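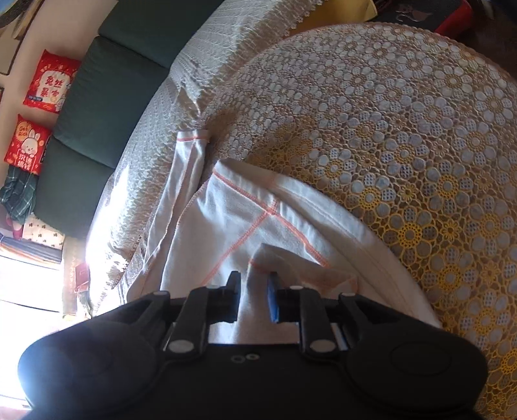

Ticket 482
Queue: Equipment planning
Opened by: Ebony Brunton, Te Moana site
Status: Waiting on vendor
Priority: Normal

Request
Need a purchase decision on spare finger pads and linkage sets for the hand-held grippers before the Clisten order closes. Current stock covers the units in use and nothing else. Task set is cloth handling in homes: hemmed pieces, overlocked seams, folded corners.

Log

2nd March
Checked the January quote from Plovis. Finger pads are 17 each, sold singly. Linkage sets are 225 each, left and right sides together, pivot caps included. Fingers are not listed as a separate line. Asked whether a worn finger means buying the full set.

Plovis reply: fingers can be ordered alone but need a part number from the body revision. Revision is on the underside label. Two of our labels are unreadable.

Reopened. Diditz quoted a compatible pad, minimum order 40. No thickness given. Pad thickness matters on thin cloth: if the fingers don't close fully, a single layer slips and only a fold holds. Not approving a bulk order without a sample.

Budget code was rejected by the system. Pads were entered as capital equipment. Moved to consumables. Linkage sets stay under equipment repair. Code accepted.

Sample requested from Diditz. Test when it arrives: one layer, two layers, then a seam crossing, same cloth for both pad types. Record slips per grasp.

Open items
Part number for fingers on the two unlabeled bodies.
Diditz sample, with thickness in writing.
Whether Clisten will hold the order line if pads and linkages ship separately.

Do not close this ticket when the sample arrives. Close after the test results are attached.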